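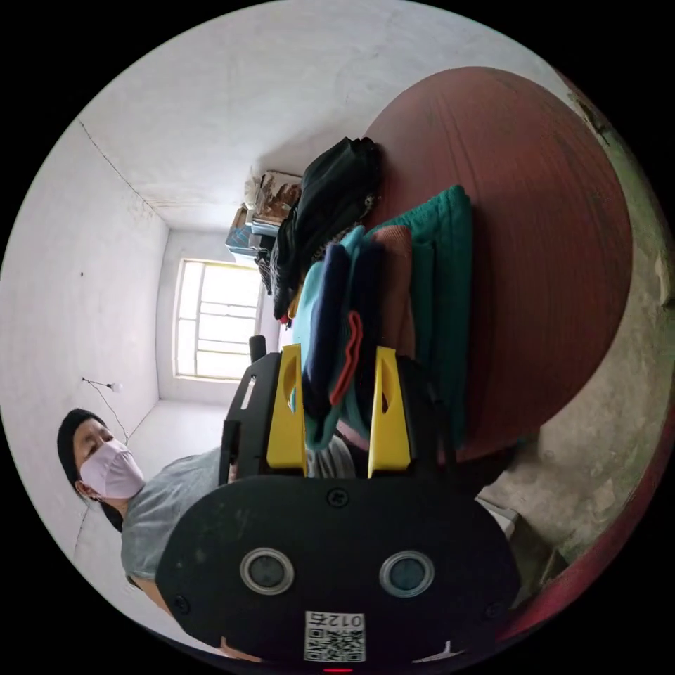

How long should a local paper keep the notes behind an opinion column?
Keep them for as long as the column stays online, plus the full window your complaints policy gives readers after it comes down.

Complaints desk walk-through, the Dudside, Clirville office
Checked by me, with Yuzhen Hou on the inbox and Lăcrămioara Neagu answering for the opinion pages

I did this one on a Tuesday, which was a mistake, as Tuesday is when the council copy comes in and everybody wants the good printer. Still, we got through it. Items are in the order of the old sheet, with my comments under each. OK means OK, FIX means I'd like it done before the September check, and LOOK means I couldn't decide and would love a second opinion.

1. Complaints address is on the front page of the site and in the print edition
OK
Print has it on page two under the weather. The site has it in the footer, and I tested the link on my phone as well as the desktop. Small type, but it's there.

2. Form works and sends a receipt
FIX
I sent in a pretend complaint at 9 a.m. and the receipt landed before I'd put my coffee down - lovely. Then I sent a longer one and it stopped dead at 900 characters without telling me. A reader who's mad enough to write in is going to write more than that! Yuzhen says people have been splitting theirs into two or three messages, and those get logged as separate complaints, so our totals have been off too.

3. Every complaint gets a number and a name beside it
OK
The last one in the log was 311. I pulled a few at random and they all had somebody's initials next to them. A couple were in pencil. Please use pen.

4. First reply goes out within 5 working days
FIX
Mostly yes, but the batch about the bus lane column sat for 10. Lăcrămioara was out that week and the out-of-office message sent people back to the same inbox they'd just written to (I tried it, you go around in a circle). We need a second person on the cover list.

5. Columns about a group of people are read by a second editor before they run
LOOK
This is the big one and I went back and forth on it. The sheet is signed every time, so on paper it passes. When I asked what the second read involves I got three different answers from three editors. One checks spelling. One checks the facts. One checks whether the headline says something the column doesn't, and I think that's closest to what the rule was written for. Could we put one paragraph on the wall?

6. Headlines checked against the text
OK
Did a month's worth. One I'd have softened, and Lăcrămioara and I had a friendly argument about it over lunch. She still thinks I'm wrong.

7. Opinion is labeled as opinion, including when shared on social media
FIX
Print is fine and the site is fine. The shared version drops the label and just shows the headline and the writer's face. If you only ever see us in your feed you'd think it was a news story.

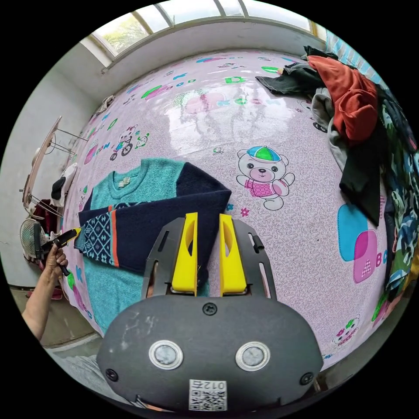
Turquoise sweater with a patterned navy sleeve, laid flat on the bed.

8. Corrections run where the reader will find them
OK
Much better than last time. They're linked from the top of the story now and the print ones have a regular spot. I'd still like the wording to say what we got wrong in the first sentence. Two of them I had to read twice.

9. Letters from elected officials handled the same as everybody else's
OK
We had one letter signed by several council members and it went through the log with a number like any other. Yuzhen had kept the envelope too, bless her.

10. Insurer told about anything that looks like legal trouble
OK
Privent has a contact sheet taped inside the cabinet door. I called the number and a human picked up.

11. Old files can be found
LOOK
The Sjögren cabinet sticks and the bottom drawer won't open unless the top one is shut all the way. Everything I asked for was in there, filed by month. The digital copies are another matter - the folder names changed halfway through and I gave up after twenty minutes. Somebody who knows the old naming should sit with me for an hour.

12. Staff know who decides
OK
Asked four people in the hallway. All four said Lăcrămioara, one of them before I'd finished asking.

Carry over to September: items 2, 4 and 7 to fix, 5 and 11 to talk over. Yuzhen has the marked-up copy. Comments in the margin are mine if they're green.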